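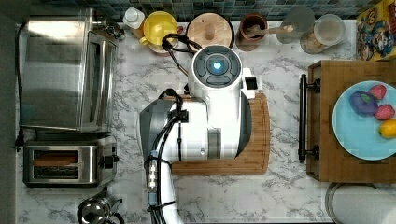
Duluth, 2022-07-06

Good morning from the kitchen, where the arm has finally moved up from the basement and is taking up the exact stretch of counter where I used to roll out pie dough. A lot of you asked how the breakfast build was going, so get a coffee, this will be a long one.

If you're new, hello! I'm trying to get a secondhand robot arm to do one small useful thing in a real kitchen: take toast out of the toaster and put it on a plate. I started in April and I told my sister it would be done in a couple of weeks. She has been very kind about that.

The controller is a Billon, the older kind with the loud fan. I paid $2550 for arm and controller together, which was my whole hobby budget for the year plus a bit of next year's (sorry, canoe).

First thing I learned after carrying it upstairs is that a basement bench is level and my counter is not. It's off by 2 degrees toward the backsplash. You'd never notice with a bowl of soup, but every taught position I had was wrong by the time the wrist got out to the end of its reach.

Segundo Taipe told me to stop shimming and just re-teach everything from scratch up here. I ignored him for three evenings and shimmed. Then I re-taught everything from scratch.

Cables next. The long one off the wrist has to have enough slack to loop up toward the back of the counter, and if you make that loop too short the last joint pulls against it and you get a protective stop. Too long and it goes hunting for the mugs. Mine is on the generous side right now and I keep an eye on that yellow one.

The little gray connector block is strapped to the lower arm with a blue strap. I had a printed bracket for it, a very handsome bracket, two tries and a whole afternoon of sanding. The strap is better. It comes off in a second when I want to get at the plugs.

Several people asked about the blue light on the wrist. On mine, with the settings I have, steady blue means it's powered and waiting for me. I've grown fond of it. It's nice company at six in the morning before anyone else is up.

The toaster is a plain two-slot one and I chose it for that. Bread on the left, fruit and plate on the right, arm in between, so the whole move is one swing with a lift at the start. I've been practicing with a single slice in one slot and leaving the other one empty — a second slice is a problem for August.

Toast is a terrible thing to pick up, by the way. It's stiff at the crust and weak in the middle and every slice is a slightly different height. I log every attempt in a notebook. Yesterday's page says 33 tries and 11 slices delivered in one piece. The rest I ate, or the dog did.

Vasylyna Vakulenko asked why I don't use a nice uniform foam block like she does at the shared shop. I did, all through the basement stage! The foam block was perfect every time and gave me a very high opinion of my own code.

A word on speed, and I'll be your mother for one post. I run it slow, really slow, and the stop button lives by my left hand, and the toaster gets unplugged whenever I'm reaching in to move something. Please do that too if you're building one of these at home.

Cutting board question, from Harish Kandasamy: yes, it's an ordinary wooden one with a juice groove. I like having it there under the arm and my husband would like it back. We're in talks.

What's left: I want to write the plate position as an offset from the tray so I can shift the tray without redoing the whole path. Right now if somebody takes a strawberry and nudges the plate, the toast lands on the lemon. (It did this on Monday's — sorry, on the last practice run, and I laughed so hard I forgot to write it down.)

I've also got a Plosent force sensor coming that Orest Maksymiv is lending me, and I'm hoping it'll let me feel the crust before I squeeze it flat. Orest says the documentation is thin and to call him before I wire anything. I will call him, Orest, I promise.

If anybody has gotten a soft grip to work on rye, please tell me how, even if it's ugly. My replies are open and I'll be around once the kettle's on.

Threads > Makers > Home robotics > Breakfast arm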